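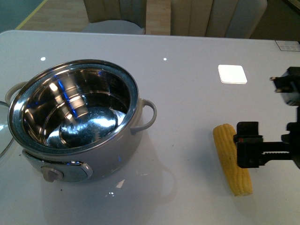
Descaling and limescale: what changed in the Cultell kitchens this winter

Members who use the shared kitchens will have seen the new notices by the sinks. They concern water hardness and the care of anything that boils or steams water. This item sets out the reasoning behind the notices, the method we now recommend, and the limits of that method.

Hardness readings

Water at the Cultell site comes from a chalk supply and is hard. The February test at the kitchen cold tap gave 220 milligrams per litre, expressed as calcium carbonate. The same test at the Grurkus annexe, which sits behind a softener, gave 27. Both readings were taken with drop-count kits after the tap had run for two minutes. The kits are cheap and their resolution is coarse, so the figures should be read as a guide to which building needs attention and not as laboratory results.

A high reading is no reason to avoid drinking the water. It does mean that scale will form wherever the water is heated repeatedly, and that it will form fastest on the hottest surface. In a kettle with a concealed element this is the floor plate. In an electric pot it is the floor of the bowl, followed by a band at the usual water line. In a steam iron it is the chamber, where it can't be seen until white flakes come out of the sole plate.

What scale does

Scale is mostly calcium carbonate. Calcium and hydrogencarbonate ions stay dissolved in cold water, but on heating the hydrogencarbonate breaks down, carbon dioxide is driven off and the carbonate comes out as a solid. Some of it floats and settles as loose powder. The rest bonds to the metal.

A thin film has little effect on performance. A thicker layer slows the passage of heat from the plate to the water, so the metal beneath runs hotter than intended. Thermostats mounted under the plate then respond to the temperature of the metal, and may switch off before the water has boiled. Several of the kettles reported as faulty last autumn were in this state. They worked normally once cleaned and have gone back on the shelves.

Rainbow or bluish tints on stainless steel are a separate matter. They come from a change in the thickness of the oxide layer on the metal, or from a very thin mineral film, and they do no harm. A wipe with dilute vinegar usually removes them. Scouring powder will also remove them, but it leaves fine scratches in which later deposits take hold.

Recommended method

We have settled on citric acid in powder form. White vinegar works, but it smells when heated and a larger volume is needed. Proprietary sachets are mostly citric or sulphamic acid and cost several times as much by weight.

For a kettle or a pot with a fixed bowl:

1. Unplug the appliance, let it cool and pour away any loose powder.
2. Fill with enough cold water to cover the highest line of scale.
3. Add one level tablespoon of citric acid per litre and stir with a wooden or plastic spoon.
4. Plug in and warm the solution until it is hand-hot, then switch off. Do not boil it. Above a certain temperature calcium citrate can come out of solution, and it is harder to shift than the original scale.
5. Leave for half an hour. Fizzing shows that the acid is still working.
6. Unplug, pour away and rinse twice. Boil one full load of plain water and discard it.

If scale remains, repeat with a fresh solution. A stronger one gives little benefit and is more likely to mark the trim.

For a pot with a removable bowl, check that the outside of the bowl and the plate it rests on are both dry before putting it back. Never immerse the body of an electric appliance. Control knobs and the edges of front panels should be cleaned with a damp cloth that has been well wrung out.

Lids, seals and handles

Glass lids collect scale as a haze around the steam vent and under the metal rim. Lay the lid in a shallow tray of the same solution for twenty minutes, then work around the rim with an old toothbrush. A lid that has just come off the heat should be left to cool first, as toughened glass can fail if it is put straight into cold water.

Silicone seals tolerate citric acid well. Natural rubber seals do not, and should be washed in soapy water only. Aluminium is attacked by most acids – this includes older jam pans and many moka pots – and should be kept out of the solution altogether. The same applies to marble and limestone worktops, on which a splash will leave a dull spot that cannot be wiped off.

Softeners and filter jugs

We have been asked whether a softener should be fitted at Cultell. The Papadopoulos block has had one for some years, and the readings there are low, but it uses salt and needs a separate unsoftened tap for drinking. The cost of the extra pipework is the main obstacle. A decision has been put off until the boiler is replaced, when the pipes will be open in any case.

Filter jugs reduce hardness for as long as the cartridge is fresh. The Filtell cartridges in the store cupboard were used for a trial in the upstairs kitchen. Performance dropped well before the indicator called for a change, and the jug went through 107 litres before readings at the spout matched those at the tap. For tea this may be acceptable. For filling a large pot it is slow and dear, and a monthly descale costs less.

Supplies

Citric acid is now kept in the labelled tub under the sink in each kitchen, with a measuring spoon inside. Please keep the lid closed, as the powder cakes in damp air. Test kits can be borrowed from the office and should be returned with the reading and the name of the tap written on the card.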